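Home News Guild Raids Forum Log in

Category: Guild business / Officer minutes
2 min read

Minutes – November officer meeting, Vasholm guild

Started 9 pm server time, voice channel. Quorum ok. Last minutes approved, no changes.

1. Crafting bank
Balance 2853 gold after repairs. Down on last month, mostly flasks. Agreed: no more free flasks for practice nights, only for progress raids. Members can still buy at cost. Bank tab two to be cleaned out, old leather gets sold or vendored. Anyone with stuff parked there, move it before reset.

2. Raid roster
14 signed up for the Pametti vault, need two more healers. Discussed opening spots to the Rajput alliance. Some worry about loot rules. Decision – they can come as fill-ins, same roll rules as our trials, no reserves on weapons. Post to go up on the forum tonight.

3. Loot
Long talk. Complaint that trinkets keep going to the same people. Proposal to switch to points, voted down. Second proposal, one main-spec trinket per person per lockout, passed. Starts next lockout, not backdated. Offspec rolls stay as they are.

4. Pramix server merge
Still no word on name conflicts. If we loose the guild name we need a backup. Suggestions thread is open, please keep them short, tag has a limit. Alts should be parked in the guild before the merge, easier to sort out after.
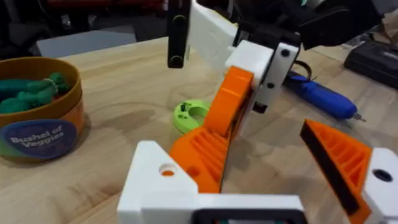
Also asked whether housing plots carry over – no one knows. Officer to send a ticket and report back. Don't spend on furniture untill we hear.

5. Any other business
Forum password reset is broken again, message an officer. New recruit ranks ok'd. Fishing contest moved to after the merge.

Next meeting same time, agenda items in the thread please. Closed.

Previous Next Back to top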